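Materiais e Acabamentos de Interiores
Apontamentos da aula 7: pavimentos, rodapés e o que os catálogos não dizem
Versão de 26/6/21

Retomamos no ponto em que ficou a aula anterior, a resistência ao desgaste. Quem faltou deve ler primeiro os apontamentos da aula 6, porque a tabela das classes de uso não se repete.

1. A palavra "natural"

Nos catálogos de revestimentos, "natural" quer dizer muito pouco. Pode designar uma madeira maciça, uma folha fina colada sobre um suporte, um acabamento mate ou simplesmente um tom bege. Num caderno de encargos a palavra não serve. Escrevam a espécie, a espessura da camada nobre, o suporte e o acabamento. Se o fornecedor não souber dizer a espessura da camada nobre, desconfiem: é esse valor que decide se o soalho pode ser afagado uma vez, duas ou nenhuma.

A ficha do soalho Virholm, distribuída em aula, é um bom caso de estudo. Gasta um parágrafo inteiro com a "sensação nórdica" e uma linha com a estabilidade dimensional. A linha remete para um ensaio que não vem anexo. Pedi-o em abril e continuo à espera.

2. Garantias

A gama Grallik anuncia uma garantia longa contra o desgaste. Lidas as condições, ficam de fora os riscos, as manchas, a exposição direta ao sol, a humidade e os móveis sem feltros. Resta saber que desgaste sobra. Exercício para casa: ler as condições completas e sublinhar tudo o que um utilizador comum faria num mês e que anula a cobertura.

3. Juntas e dilatação

A madeira move-se. O movimento dá-se sobretudo na largura da régua, pouco no comprimento, e depende da humidade do ar muito mais do que da temperatura. Daqui saem as folgas perimetrais, que o rodapé depois esconde. Um pavimento encostado à parede sem folga pode ficar impecável no dia da entrega e levantar no primeiro inverno.

Nos painéis de parede a questão é outra. A junta fina agrada no desenho, mas exige um suporte plano e um instalador paciente. Em superfícies brilhantes, qualquer empeno aparece no reflexo. O lacado brilhante da Prondport fotografa muito bem; gostava de o ver numa parede com luz rasante antes de o recomendar.

4. Rodapé curvo

O rodapé de meia-cana (em contínuo com o pavimento ou aplicado) vende-se como solução de higiene. Em cozinhas industriais e hospitais o argumento tem fundamento: sem canto vivo, limpa-se melhor. Numa habitação, o ganho é discutível e o custo não. Há ainda um problema prático, o dos móveis. Um armário de base reta não encosta à parede onde a curva começa, e fica atrás uma fresta que junta pó.

5. Amostras e imagens de síntese

Uma amostra de 100 por 200 mm não mostra o veio, a repetição nem a variação de tom entre réguas. Peçam pelo menos 3 réguas inteiras, de 2 lotes diferentes.

Com as imagens de síntese, cautela redobrada. A luz é escolhida por quem modela e as juntas saem perfeitas por defeito. A Khúc apresenta a coleção quase só desta maneira. Servem para discutir proporções e o encontro entre materiais; para aprovar uma cor, não.

Para a próxima aula: trazer uma ficha técnica à escolha e assinalar as afirmações que não vêm acompanhadas de ensaio.
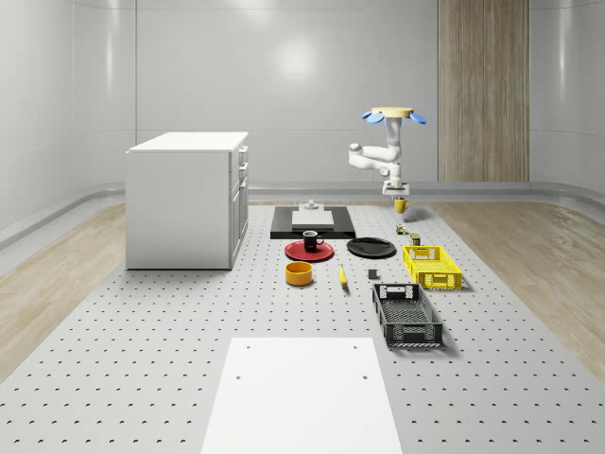

Fig. 1. Imagem de síntese: madeira clara, painéis brancos brilhantes e rodapé curvo.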